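关于工作台面清理与日常维护的几点记录

本博客自九月起陆续整理工作间各类家具的使用与保养情况，前两篇分别涉及椅具与储物柜，本篇专述台面。所述内容以笔者在Clurnberg工作间的日常使用为依据，供有类似需要的读者参考。

该工作台购自Multen，台面为灰色，交付时附有一页保养说明，内容较为简略，仅提示避免使用强酸、强碱及钢丝类工具。搬迁至现址以后，台面使用频率明显提高，裁切、粘接、包装等事项均在其上进行，原有的保养方式已不敷使用，遂重新拟定办法，并于本年度内试行。

首先说明清空。每日收工前，凡与次日工作无关的物品，一律归还原处，不得以“明早还要用”为由滞留台面。此项要求执行之初颇有不便，尤其是量具和胶带，往往刚收妥便又需取出。后将常用工具移入右侧抽屉第一层，情况有所改善。纸张类另设文件盒，不与工具混放。

其次为除尘。干拭在先，湿拭在后，顺序不宜颠倒。粉尘遇水成泥，嵌入台面细微凹陷之后极难清除，笔者早期曾有此失误，至今引以为戒。干拭使用软毛刷，自后缘向前缘单向推扫，以托盘承接。湿拭使用棉布，拧至不滴水为度，清水即可，油渍处另加少量中性清洁剂。清洁剂按说明稀释，笔者的配比为清水700毫升兑清洁剂9毫升，盛入喷壶备用，用毕须再以清水布复拭一遍。

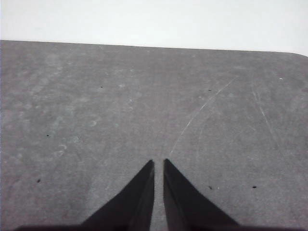

关于斑驳与深浅不匀的问题，须分别对待。台面本身的灰色并不均一，带有细小斑点，部分区域呈云雾状，新近形成的污渍混杂其间，肉眼不易分辨。较为可靠的办法是以指腹轻触：有黏滞或凸起之感者，多为残胶或干结的污物，可按下述方法处理；触感与周围一致者，一般属于纹理或日久磨损，不必强行擦拭，反复用力只会使磨损范围扩大。

残胶的处理，先以温水湿布覆盖，静置片刻，待其软化后用塑料刮片缓慢推起，刮片与台面的夹角宜小。不得使用金属刀片。顽固者可重复两至三次，仍未清除的，改用Somness除胶膏，薄涂后擦净。该产品气味较重，操作时应开窗，并事先在不显眼处试用。笔者试用的位置为台面左后方靠近边缘处，未见变色，方才扩大使用范围。

台面边缘与圆角部位容易被忽略。直边可顺势一拭而过，圆角则须将布折成小块，沿弧线往复数次。此处积垢多因手掌与衣袖长期接触所致，颜色渐深而不自知。现定为每周检查一次，与抽屉清理一并进行。

关于垫板，亦有读者来信询问。笔者现用Kaewsai出品的裁切垫一张，宽60厘米，仅在裁切时铺设，用毕即收。长期铺设固然省事，然垫板下方容易积存碎屑与潮气，且覆盖部分与外露部分日后色泽不一，观感不佳。另有意见主张以透明软垫覆盖全台，笔者曾短期采用，因书写时手感过软、冬季边角翘起，现已停用。

照明与台面状况的判断亦有关系。光线过强时，浅色背景与灰色台面反差较大，细小污迹反而难以察觉。建议在傍晚以侧向灯光复查，台灯置于一侧，灯头压低，残留的擦痕与胶迹较易显现。发现之后不必当晚处理，可用铅笔在便签上记明位置，次日一并清理。

现行办法中尚未确定者，为是否上蜡。保养说明对此未作规定，所咨询的两家商户意见不一。上蜡后台面或较耐污，但胶带与双面胶的临时固定将受影响，而此类操作在本工作间较为常见。目前暂不上蜡，待冬季工作量减少后，拟在背面选取一小块先行试验，结果将另文记录。

下一篇拟述抽屉隔板的调整，所需板材已经备妥，尺寸仍在核对。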